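I spent most of May reading rulebooks, and I blame Inna Skoryk. She looks after good practice at Sorkeo, where they teach robots to handle household stuff by having people do it first with hand-held grippers, and when I asked her what could possibly go wrong with picking up a packet of crisps she slid 46 pages across the desk and went to put the kettle on.

I'd expected it to be dull, and bits of it are (there's a whole section on naming folders). But a lot of it is the sort of thing your gran might have told you. Don't grab at things. Don't reach across the person next to you. If you drop something, leave it in the recording and mark it as dropped, because a tidy lie is no use to anyone later on. And ask before you record in somebody's home – every time, even if they said fine last week!

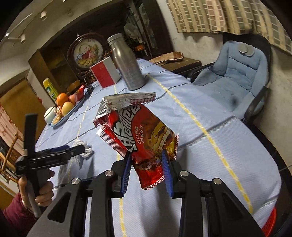 Who checks that the rules are being followed?

At Sorkeo a second person watches a share of each day's recordings and sends back any that break the house rules, with a note saying which one.

That second person is usually Nadiia Sydorenko, who has got through almost 4000 clips and still talks about them with real affection. Her pet hate is rushing. She can spot it straight away, she told me, from the way the fingers close before they're lined up, and she'd much sooner have 5 slow, careful goes than a whole afternoon of snatching.

The trouble is that every outfit has its own version. The team at Tarnholm wants faces blurred before anyone else sees a clip, while Cuypers does it at the end, and both will argue their side until the biscuits run out. Inna would like one shared set of rules, short enough to pin up by the door. Her draft is down to two pages now, and she's sending it to both of them for comments before the summer.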